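Township notes: the youth center roof fund

2025-04-03

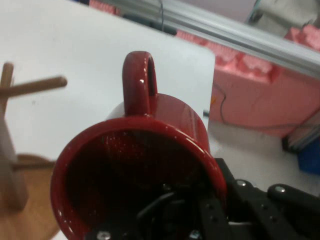 A red mug.

I went to the Brilldale trustees' meeting this week, mostly to hear what was happening with the youth center roof. It was the second item, after the minutes and before a long talk on culverts.

The fund stood at $2,802 when the meeting opened. That is the total from the spaghetti supper in February plus what came in through the mail. Nikola Marciniak read out the figure and then handed the clerk another check, this one for $694, from the Lallness bowling league. The league has given before, but never that much at one time.

The roof patch was quoted at just over $4,000, so there is still a gap. The quote covers the north side over the gym and the flashing by the kitchen vent. It does not cover the gutters. Viorica Grecu asked if the gutters could be done in the same visit, and the trustees said they would need a second number from the contractor before they could answer. She asked them to get it in writing. They agreed to that.

Crescencio Serrano spoke for the after-school program. He said the kids have been kept off the north end of the gym floor when it rains, and that basketball has been running on half a court. The program meets four afternoons now. He would like to add a fifth in the fall if he can find another adult to be there.

There was some back and forth over whether the township should pay the rest out of the general fund. One trustee was for it. The other two wanted to wait for the pancake breakfast, which Zamfira Dinu is putting together at the Korklow fire hall. Tickets will be sold at the door and at Carbone Hardware. No vote was taken.

I would have paid the difference and been done with it. The building belongs to the township, and a wet gym floor is going to cost more than a patch does. I said so when they opened it up for comments. They thanked me and went on to the culverts.

The culvert talk ran long and I left before the end of it. If anyone stayed, I would like to know what was decided on the Lallness end of the road, where the shoulder has been soft all winter.

The roof comes up again at next month's meeting. Checks can be dropped at the clerk's window until then, with "roof" on the memo line.

Contact: Zamfira Barbu | Copyright Zamfira Barbu, all rights reserved | Back to top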